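**Verkton Flat-Packed Moving Cartons, Medium**

Single-wall corrugated cartons for household moves, storage and small shipments. Sold flat in bundles of 7. Plain brown, no printing, so you can write on any side.

The medium is the size most people run out of first. It suits kitchen goods, toys, folded clothes, shoes and paperwork. For books, go down to the Small. For bedding and lampshades, use the Large or the Skondport wardrobe carton.

**Details**

- Maximum load: 49 lb per carton, spread evenly
- Closure: four flaps, top and bottom, tape required
- Tape: not included
- Recyclable with household cardboard once the tape is off

**Assembly**

Open the carton to a square and fold the short bottom flaps in first, then the long ones. Run 2 strips of tape along the bottom seam and take each one a few inches up the sides. One strip is enough on top for most loads. Don't interlock the flaps in place of taping them. The bottom will sag. 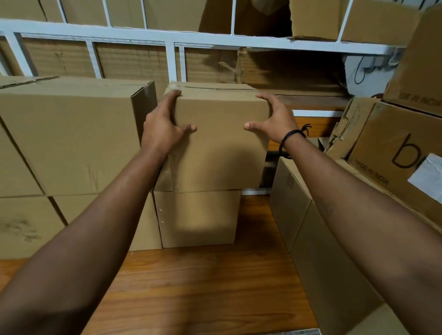

Stack filled cartons no more than 6 high, with the heaviest at the bottom. Fill any space under the top flaps with paper or towels before you close them, or the upper cartons will press the lids in. Keep stacks off bare concrete. A pallet or a sheet of plastic will do for a garage or storage unit.

**Which tape to use**

We stock Hsiao clear packing tape and Trandgate paper tape. Both hold well on this board. The paper tape can stay on when you recycle, but it doesn't stick as well in an unheated space, so use the clear tape for winter storage.

**Shipping and returns**

Orders placed before noon leave the same day, except on Sunday. Unopened bundles can be returned within a month. We can't take back single cartons or bundles with the strap cut. If a bundle arrives crushed at the corners, send us your order number and we'll replace it.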